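May 27, 2018

The following is a statement of changes to this site and to the small sewing practice it records. It replaces the notice posted in November.

**1. Fabric on hand.** The inventory stood at 274 cuts at the close of the last review. Cuts shorter than 3 inches have been removed from the count and will be used as stuffing. No new yardage will be purchased until the total falls to 100. Remnants received as gifts are exempt from this rule.

**2. Patterns.** The Nistitz apron pattern has been withdrawn. Several readers reported that the left pocket sits too low, and the writer agrees with them. A corrected version will be posted under the name Skadico. Readers who have already cut the old pocket may move it up by the width of the hem.
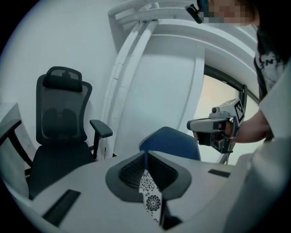 *Min Hoto*

**3. Prints.** Black florals on white will continue to be used for bindings and ties. Large flowers do not read well on a narrow strip, and makers are advised to cut a test piece before committing the full length. Directional prints are not recommended for ties.

**4. Correspondence.** The site received 2,320 visits during the period under review. Letters are answered in the order received. Requests for finished aprons cannot be accepted at this time.

The corrected pocket piece will be posted first, followed by the neck strap.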